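Open day at the Nillel lab

I took the afternoon off in March to go to the open day at Nillel. They have the second and third floors of the old Grelteck building in Loluvcombe, the one with the loading dock that faces the river. I used to deliver paper there when I was in college. The dock is still there, but the paper company is long gone.

I'd signed up online a few weeks before. The email said to come at 1 p.m. and bring a photo ID. Parking was in the gravel lot across the street, and it was full by the time I got there, so I left the car by the post office and walked back. They gave me a sticker with my name spelled wrong and told me to wait by the elevator.

They took us up in groups of 12. Mine had a couple of high school teachers, a man who repairs commercial dishwashers, a mother with two boys, and some people who seemed to know each other from work. Our guide was Kimie Kawaguchi. She has been with Nillel for three years and before that she worked on conveyor lines for a company that packs frozen vegetables. She talked fast but she answered everything, and when she didn't know something she wrote it down on her hand.

The second floor was mostly desks. We looked at a gearbox somebody had taken apart, and the boys were allowed to turn it with a crank. There was also a poster about the summer internship, which pays better than I would have guessed.

The third floor was the part I came for. They're working on getting a robot arm to clear and set a table. Most of that work is done in simulation first. They build a room on the computer, put a table and an arm in it, set out some dishes and food, and let the program try to pick things up and put them where they belong. Then they change the room and do it again. Kimie said they have 184 rooms at the moment and they retire the ones that get too easy.

We stood in front of a big monitor while she ran one. She started it, paused it, moved the view, and started it again so people in the back could see.
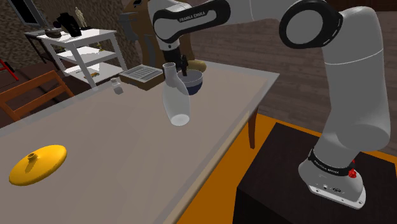 The dishwasher man asked why they bother with a whole room when the arm only needs to reach the table. Kimie said the program works from camera views, and a camera in a house is going to see rugs and chairs and whatever is on the shelves. If you train it in a blank gray box, it gets confused the first time it sees a kitchen. They tried that the first year and it went badly.

I asked about glass. I had noticed she kept coming back to it. Glass is hard for them both in the simulation and on the real arm, as the camera tends to see whatever is behind the glass instead of the glass itself. Bread is hard for a different reason. The simulated roll is stiff, and a real one squashes when you grab it. They have someone working on soft objects, but he was out that day.

She let a few of us try driving the simulated arm ourselves, with a controller that looked like it came from a game console. One of the teachers went first and knocked a bottle over right away. I went third. The thing I found difficult was judging depth. I thought I was over the bowl and I was well behind it. I closed the gripper on nothing two times and then I gave the controller to the older of the two boys, who got the bowl on his first try and held it up in the air until his mother told him to let somebody else have a turn.

The program was better than any of us, but it was slower than I expected. It would come down toward something, stop, back up a little, and come down again. Kimie said that was on purpose. They have a speed limit on it, and they won't raise it until it can do 200 tries in a row on the same table without dropping anything. She wouldn't say how close they were.

Afterward there was coffee and a question session with the head of the group, whose name I didn't catch. Somebody asked when you could buy one. He said they don't plan to sell anything to homes. The first place it would go is the cafeteria at Takagi, which is paying for part of the project, and that would be clearing trays only. Somebody else asked about jobs, and he gave a long answer that I couldn't hear very well because the coffee urn was next to me.

I stayed about two hours in all. If you're thinking of going to the next one, the third floor is warm, so don't wear a heavy coat like I did. There is an elevator, but it's small and you'll wait for it. The tour is free and kids are fine as long as an adult stays with them. I'd get there early for the parking.

I picked up one of the internship flyers for my nephew. It's on the refrigerator now and he says he'll look at it after his exams.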